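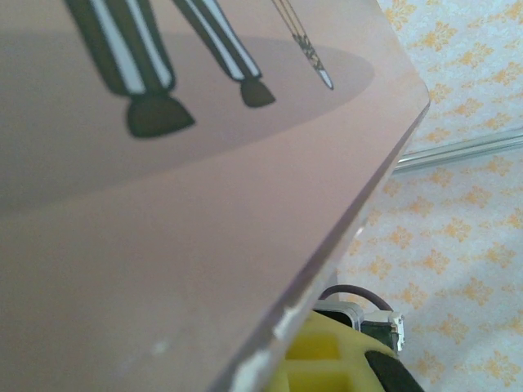

Frequently asked questions about the Zivitz edge-grasping study

On this page we collect the questions that readers of our report sent to us since May. The answers are written by Hedvika Bartoš and Valtteri Niskanen. If your question is missing, please write to Hedvika.

What is the study about?

We study how a robot can pick up thin, flat things from a table: boards, trays, book covers, picture panels. A flat thing gives the fingers very little to hold. Our method looks for a free edge with the wrist camera, brings one finger below it and closes only when the edge is between both fingers.

Why do you use only the wrist camera?

We had an overhead camera in the first version. It saw the position of the board well, but it could not see the gap under the edge, and this gap decides everything. After we removed it, the calibration became much shorter, and we did not want to go back.

How much data did you collect?

The training set has 1042 demonstrations. All of them were made by a person guiding the arm. Jordan Hebden made the larger part, and the rest is from Hanna Wasilewska. We keep the failed attempts in a separate folder and they are not in this number.

Does a printed picture on the board disturb the method?

Yes, it did in the beginning. Strong lines in a print, for example stripes on clothes or a drawn shadow with a clear border, can look like an edge to the network. The first model several times tried to grasp a line that was only ink. We now train with printed and plain boards mixed, and we add a second output which estimates the thickness of the side face. If there is no side face, the line is not accepted as an edge.

And what about a patterned tablecloth?

This is the more difficult case for us. A repeating pattern makes the distance estimate jump by one repeat. The finger then arrives too high or too low. We reduced the problem by using a short sequence of frames while the arm is moving, but we cannot say it is solved.

Do worn or chipped edges matter?

Less than we expected. A bright worn place even helps the camera to find the border. The trouble comes in the grip, because the finger pad can slide where the coating is gone. The planner therefore prefers a contact point some distance away from a damaged place, if the arm can reach one.

How often does it work?

On plain boards in our own room, 97 percent of the grasps in the final test were successful. Please do not use this number for printed boards on patterned cloth. We report these separately in the table of the appendix, and the result is clearly lower.

How long does the training take?

We train for 3000 steps on 2 graphics cards. More steps gave no improvement on the boards which the model had not seen.

Can I use the method with another gripper?

Probably yes, if one finger is thin enough to go under the board. Jamie Dobson has tried it with the Duvberg fingers and had to change only the offset between camera and fingertip. With suction it makes no sense.

Where can I get the code and the data?

The code is in the Lovmont repository together with the settings for each experiment. For the data, please send a short message with the name of your group and the purpose. Hanna answers these requests, usually in the morning.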